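Workshop odds and ends - screws, bolts and stuff that sticks

29/01/2014
Posted by Elif Naz Baysal

More from the notebook. Quick ones, have to be out the door by lunch.

Stripped hex socket. Try a Torx bit one size up, tapped in with a hammer. Works more often than not. If it spins, stop. Drill the head off and grab the stub with locking pliers once the part is free.

Clean the socket first!! Dirt packed in the bottom keeps the key from seating and thats how most of them strip in the first place. An old dental pick is good. So is a bent safety pin.

Ball-end keys are for running screws in, not for the last quarter turn. Use the plain end for that. I snapped one off in a bed frame in July and it is still in there. 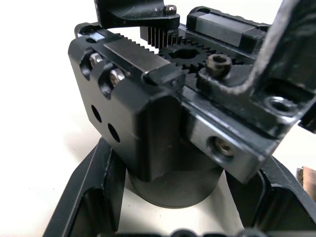
Threadlocker - one drop, on the thread, not in the hole. Blue for anything you might want apart again. Red needs heat. I used red on a gate hinge at the Jerncombe house and regretted it all winter.

Steel screws into aluminum: dab of anti-seize, go easy on the torque. Soft threads pull out without much warning. If they do, a thread insert kit is cheaper then a new part.

Sorting. I keep short hardware in baby food jars, long stuff in a cut down milk carton. Had 11 jars at last look, all labeled on the lid AND the side. Lids get swapped. Ask me how I know.

Drawers that stick
Candle stub along the runners. Bar soap works too but it draws damp. If the drawer is metal on metal, wipe off the old grease before you add new, otherwise you just make grinding paste.

Sandpaper
Stuff marked 300 is finer than you want for taking off paint. Start at 80, go to 120, finish wherever you get bored. Fold a sheet in thirds so the grit doesnt rub on itself. Clogged belt? Crepe rubber block, or the sole of an old sneaker.

Bench top
Wipe it at the end of the day, not the start. Glue drips come up with a plastic scraper if you get them while they're rubbery. Paste wax twice a year and they hardly stick at all. Pencil marks - white eraser, then a damp rag.

Cables across the bench: hook and loop ties, loose enough to slide a finger under. Zip ties pulled tight will dent the jacket. 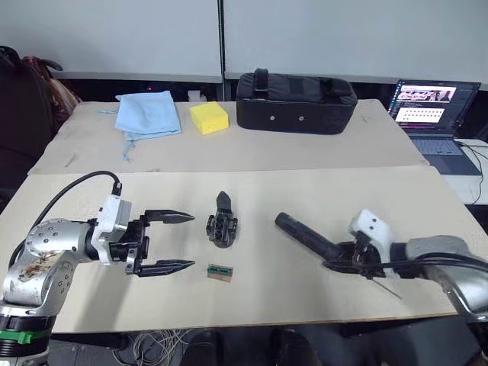
Rust on hand tools
White vinegar overnight, brass brush, rinse with baking soda water, dry right away. Oven on low for ten minutes if it's all metal. No wood handles in there obviously. Oil while still warm.

Squeaky vise
Back the screw all the way out, brush off the chips, light grease, run it in and out a few times. Wipe what squeezes out.

More next week if I get time. Someone asked about tile saws, havent forgotten.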